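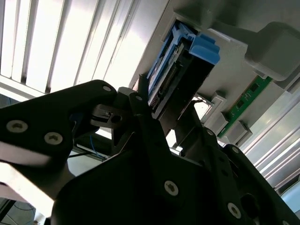

Gray server chassis with a black gripper, close up

From: Diễm Hoàng
Date: 2026-03-11
Subject: Re: Trukemer season 3, the swap and what it did to Jansen

Hi all,

Sorry for going quiet, I only got to the episode last night because Tundeo kept kicking me back to the login page. I had to watch the first ten minutes twice and then my sister called right in the middle of the auction, so if I get a detail wrong, go easy on me.

Nadine Obeidat wrote:

> I'm going to say it, the swap was a mistake. The whole first half of the
> season was built on the two houses hating each other, and just when it
> was getting good they shuffled everybody like a deck of cards. Emden
> House is now four people who don't trust one another and Jansen is
> sitting around being nice. I was bored!! I looked at my phone during
> the challenge and I never do that.
>
> Also, can someone explain why Petra didn't play the token? She had it in
> her sock. She KNEW Rowan was lying to her, she said so in the interview
> on the dock. Then she just sat there and let it happen. I was yelling.
>
> My ranking for now: Odile, Rowan, Big Marcus, then everyone else in a
> pile. I don't see how Odile loses if she gets to the final vote.
>
> Nadine

OK so I'm with you on about half of this.

The swap. I liked it! I know I'm in the minority. But remember where we were before it. Jansen had lost every single team challenge except the raft one, and if they'd kept going like that we'd have had a merge with Emden in total control and a month of picking off the leftovers. We sat through exactly that in season two and half this list quit watching. At least now there are real questions. Does Big Marcus go back to his old friends? Does Lettie even have old friends? I have no idea, and I like having no idea.

Where I agree with you is the editing. They had all this new material, new pairs of people who had never spoken a word to each other, and they gave us what felt like forever of Rowan chopping wood and talking about his dad. I like Rowan fine. I don't need that much wood.

And the challenge was dull, yes. Stacking crates in the wind is only fun to watch if somebody's crates fall over, and they waited until the very end to show us one falling. The puzzle part was better, but they kept cutting away from it, so I couldn't follow who was ahead. I think Odile had it nearly done before the ad break and then suddenly the other side was celebrating? I rewound and I still can't tell you what happened there.

Now, Petra and the token. I've thought about this way too much (I was thinking about it in line at the pharmacy this morning). I don't believe she forgot, and I don't believe she was being noble either. Go back to the scene at the well, before the vote, when Lettie tells her "it's fine, it's Marcus tonight." Petra asks her to say it again. Lettie says it again and Petra's whole face relaxes. She knew Rowan was lying, sure, but she thought Lettie wasn't in on it, and she figured Lettie plus the two quiet ones would be enough to save her. So she held the token for the next round. It was a bad read of Lettie. I can see how a tired, hungry person gets there.

What bugs me more is that she told Joss about the token in the first place. Why Joss? Joss tells everyone everything! He told the boat driver what was in the reward box!

The points thing, since somebody asked off-list and I said I'd answer here. You start the second half with whatever your old house banked, split evenly, so a swap doesn't wipe you out. First to 1000 skips a vote. Odile is on 165 after the auction, so she's nowhere near it, and I wouldn't plan around anyone hitting it before the merge. I had this wrong in the pool rules I sent out, I wrote that the points reset. They don't. Please cross that out on your copy.

My ranking, since you gave yours:

Odile. Yes, same as you. She's so careful, and she never looks careful.
Lettie. Don't laugh. She just pulled off the biggest lie of the season and the others are still giving Rowan the credit.
Big Marcus, if he stays out of the kitchen fights.
Rowan. He's going home soon, I feel it — they don't give you a dad story for nothing.

That leaves Joss and the other quiet one, whose name I have to look up every week. That makes 6, and I'd take any of my first three over the rest without thinking very hard.

One more thing for the pool. If you had Petra as your winner you can still pick a replacement, but you only get half points from here on. Send it to me directly and not to the whole list, please, because last time people copied each other. Get it to me before the next episode starts. If I don't hear from you I'm leaving you with Petra, and that's a sad place to be.

Nadine, are you still doing the recap this week or do you want me to take it? I don't mind, I took notes up to the auction. After that it's mostly the word "LETTIE" with a lot of lines under it.

Diễm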